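8/26/24
By Ivone Magalhães

Playroom floor check, Lopes Street, room 2

Floor surface: OK. I went over the whole thing in my socks (best test there is!) and found no chips or raised edges.

Heaters: OK. Covers are on tight, gave them all a good shake.

Outlets: OK, except the one by the door, tag 2084. The safety cap is missing again, so I've put in a request with Dallen.

Shelves: Passed. The tall one holds up to 9 bins and I'd love it if we stopped there, please.

Soft toys: Needs work. I do adore the big black furry one, but it can't live on the floor where people walk. Seams still need a proper tug test, and please check the pale felt patch while you're at it, little fingers love to pick at those.

Pens and small pieces: Needs work. Pens go back in the Jido box, caps on, and anything small gets picked up before the toddlers come in.
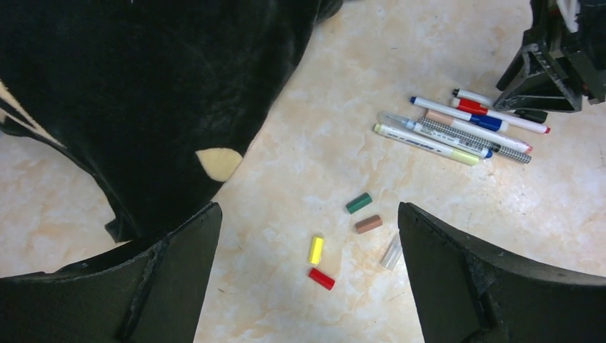

Item 6, soft toys and pens: black plush with cream felt patch, on the floor.

Recheck: first week of September. I'll bring the spare caps myself if Dallen hasn't come by then!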